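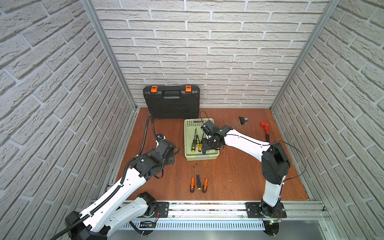 Le panier vert pâle, des tournevis dedans, la caisse noire contre le mur du fond.

Le rangement des tournevis, mars
Par Zane Strazds
Temps de lecture : 6 min
Imprimer | Envoyer par e-mail
41 partages — 9 commentaires

Page montée vite fait entre deux cartons. Le grand tri de l'atelier Drollstead, partie tournevis, enfin. On me l'avait demandé après le tri des pinces, j'avais dit une semaine, ça a pris l'hiver. Mes notes, poste par poste, dans l'ordre où je les retrouve dans le carnet. Pas relu, désolé pour les fautes.

LE PANIER

Plastique vert pâle, côtés ajourés. Le meilleur achat de l'année et de loin. Pris chez Mägi, rayon cuisine, pas rayon bricolage — les mêmes côté bricolage sont plus chers et plus moches. Les fentes laissent passer la poussière et les petites saletés, on secoue au-dessus de la poubelle et voilà.

Il sert de zone de transit. Tout ce qui traîne va dedans dans la journée, on trie le soir. Règle affichée au mur de l'atelier depuis février, à peu près respectée.

Défaut : les lames très fines passent par les fentes. Pour les tournevis d'horloger, prendre une boîte pleine. J'en ai récupéré un sous l'établi, un autre dans ma chaussure.

LA CAISSE NOIRE

Plastique noir, poignée moulée sur le dessus, deux attaches orange vif. On la repère de loin grâce aux attaches, surtout le matin quand la moitié des néons dort encore. Avant on avait une caisse entièrement grise, rangée sur une étagère grise. Passons.

Elle ne prend que les tournevis triés. Rien d'autre. Pas de mètre, pas de crayon, pas de rouleau de scotch « juste pour ce soir ». Je suis pénible là dessus, je sais.

Sa place : contre le mur du fond. Debout, poignée en haut. Si elle est couchée tout glisse du même côté et le tri est à refaire.

LES MURS

Panneaux blancs façon brique. Faux, évidemment, mais ça éclaire le coin et ça se nettoie à l'éponge. Posés en une matinée. Le raccord m'a pris plus de temps que le reste, j'avais démarré par le mauvais côté.

Un fond clair pour trier, ça change tout. On voit les pointes abîmées sans sortir la lampe.

LE SOL

Panneau de bois brun-rouge. J'hésitais à le peindre en clair aussi, finalement non. Le vert du panier ressort bien dessus et une vis tombée se retrouve. Sur l'ancien lino moucheté il fallait l'aimant.

Entretien : un chiffon à peine humide, pas de serpillière. J'ai essayé le savon noir Pimum sur une chute, ça laisse un voile. À éviter ou alors rincer deux fois.

LE TRI, PREMIER PASSAGE

Tout sortir d'un coup. Tiroirs, seaux, poches de blouses, le bocal près de l'évier. En trois jours j'avais vidé sept endroits différents, dont une boîte à biscuits que personne n'avait ouverte depuis le déménagement.

Inventaire : 66 tournevis. Je pensais trente. Pesée pour rire d'une poignée prise au hasard, 590 grammes, ça ne sert à rien de le savoir mais c'est noté.

Premier passage par empreinte seulement : plats, cruciformes, torx, le reste. Ne pas regarder la taille à ce stade, on s'y perd. Ne pas regarder la marque non plus.

LE TRI, DEUXIÈME PASSAGE

Par état. Pointe nette, on garde. Pointe arrondie, à part. Manche fendu, à part aussi mais dans un autre tas, un manche ça se refait.

Pour les cruciformes, j'ai gardé une vis neuve sous la main et j'ai essayé chaque tournevis dessus. S'il tourne dans l'empreinte en appuyant, dehors. Sévère mais ça va vite.

Les plats, plus de tolérance. Un plat fatigué se reprend à la lime en quelques minutes. Garder les faces bien parallèles, sinon il ripe et on se fait mal — j'ai la cicatrice au pouce gauche.

LE TRI, TROISIÈME PASSAGE

Par taille. Le plus long mais le plus agréable, avec la radio. J'aligne du plus petit au plus grand sur un torchon, les doublons sautent aux yeux. On avait une quantité de plats moyens tout à fait absurde. Et presque pas de petits torx, alors que c'est toujours ceux là qu'on cherche.

Doublons gardés : un de chaque pour l'atelier, un pour la caisse qui sort. Les autres donnés. Ils sont partis en deux jours sur la table de l'entrée.

NETTOYAGE

Manches à l'eau tiède et au liquide vaisselle, vieille brosse à dents dans les rainures. Les manches ont quelque chose de gras au bout de vingt ans, c'est fou ce qui part. Bien sécher avant de ranger.

Tiges : laine d'acier fine, un coup de chiffon avec une goutte d'huile. Une goutte, pas plus, sinon ça colle à la sciure et on recommence dans un mois. Pour la rouille tenace, vinaigre blanc toute la nuit, la tige seulement, le manche hors du verre.

J'ai eu des traces de colle sur un manche, de la Vema je crois, celle en pot. Partie à l'huile de cuisine et à l'ongle.

ÉTIQUETTES

Essayé le ruban de couleur autour du manche : tient mal, devient poisseux en été. Essayé le feutre : s'efface en une semaine.

Retenu : une marque au vernis à ongles sur le bout du manche. Rouge pour les plats, blanc pour les cruciformes, bleu pour les torx. Deux couches, séchage complet entre les deux. On lit la couleur d'en haut sans rien sortir. Je cherche encore une bonne idée pour les empreintes bizarres, preneur de suggestions.

CE QUE ÇA A COÛTÉ

Presque rien. Un peu moins de 100 euros avec le vernis, les chiffons, la lime neuve et le panier. Le reste on l'avait. L'an dernier quelqu'un m'avait montré une servante à tiroirs à quelque 800 euros, très belle, des tiroirs qui se ferment tout seuls. Elle aurait été pleine de bazar au bout de quinze jours, comme les tiroirs d'avant.

LE SOIR

La routine, pour ceux qui viennent utiliser le coin :
— ramasser ce qui traîne, tout dans le panier
— coup de chiffon sur les pointes
— ranger dans la caisse, petits devant, grands derrière
— fermer les deux attaches, les deux !
— panier vide remis au milieu

Cinq minutes quand on est seul. Un peu plus à plusieurs, ça discute.

Le matin on repart avec un panier vide et c'est très bête mais ça me met de bonne humeur jusqu'à dix heures.

QUESTIONS REÇUES DEPUIS LE TRI DES PINCES

Pourquoi pas un panneau mural avec les silhouettes dessinées ? On en a eu un. Les tournevis étaient accrochés n'importe où et les silhouettes donnaient mauvaise conscience. Et puis ça ne se transporte pas.

Les embouts ? Pas dans ce tri. Ils auront leur page, j'ai une boîte entière à passer et je repousse.

Est-ce qu'on peut laver le panier au lave-vaisselle ? Le mien y est passé une fois, en haut, programme court. Rien à signaler.

Faut il garder les vieux manches en bois ? Oui. Huile de lin, chiffon, une journée à l'air. Ne pas les laisser dans le panier avec les autres, ils prennent des coups.

Que faire des tiges sans manche ? J'en ai fait des pointes à tracer. Affûter doucement, tremper souvent dans l'eau pour ne pas chauffer l'acier. Un bouchon de liège au bout, c'est confortable et ça ne roule pas.

À SUIVRE

Les limes. Ensuite les serre-joints, mais là il me faut de la place et deux bras de plus pour porter. Si vous avez des petits torx en trop, déposez les à l'entrée de Drollstead, le matin de préférence, je suis là dès huit heures.

Z. S.

Partager (41) | Commenter (9)
Imprimer cette page | Envoyer par e-mail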